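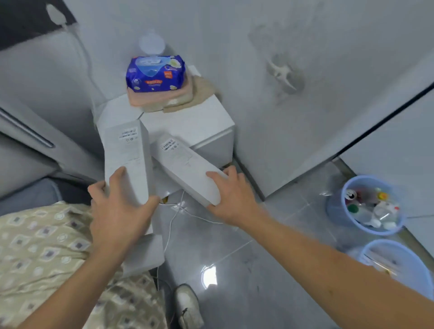 Department of Public Policy, Avthorpe College

4.2 Delays between license approval and opening

We surveyed 77 applicants who won approval for a cannabis retail license in the first two rounds. By April, 10 had opened a store. The most common cause of delay was the lease – landlords with a federally backed mortgage often refused to sign. Local zoning came second. Applicants with a past conviction waited longer than nonprofit groups at every stage.

Figure 3. Two long white boxes with barcode labels, held in a corner.

Shenoy's earlier work on liquor permits found a similar gap, though it covered a single county. Our sample leaves out applicants who withdrew before approval. We also asked about start-up loans. Few respondents had applied for one, and most of those who had were still waiting for an answer when the survey closed.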